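Plulesov notebook, 11 April 2022

Night localization, exposure runs, continued from the December set.

Vallum is still the baseline with auto exposure. Puma is the same tracker with the exposure ceiling pulled down and the housing mask applied before feature extraction. Everything else kept the same, including the map.

Replayed 600 image pairs through both. Vallum lost track 4 times, Puma 3. Too close to call anything, but the losses are not in the same places, and that is worth a look. Puma does better facing strong light. It does worse on dim stretches, where it keeps maybe half the features and hangs on to whatever is on the walls.

Pair 121 onward is where the mask matters. Without it the matcher picks up corners on our own front body at the bottom of the image. They never move, so they pull the motion estimate toward zero. I had been blaming wheel slip for that since December. Need to go back and fix the note in the Rimidthorpe writeup.

Two inputs to keep in mind when picking thresholds: 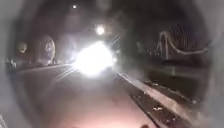 Strong glare down the passage, line drawing of a bridge faint on the right wall.

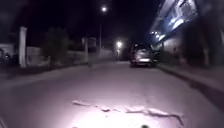

Open street, silver hatchback on the right, cracks across the lit pavement.

Tried raising the corner threshold across the whole image and dropped it after one replay. It throws out weak wall texture along with the noise. A per-cell threshold on a coarse grid looks better on paper. The cost is small next to the matching step, so I am not worried about the frame budget.

Also tried weighting features by local saturation: anything within a few pixels of a blown-out region gets a lower weight but is not removed. Code is in the Puma branch, not merged. The weight falls off linearly for now, no good reason for that.

To do
Rerun both with the mask on, so the comparison is fair. Right now Puma gets credit for the mask and the exposure cap together.
Log feature counts per grid cell.
Check that the mask still fits after the front cover was taken off and put back. It may be a few pixels out on the left.
Ask for more disk on the replay machine, it filled up again partway through the second run.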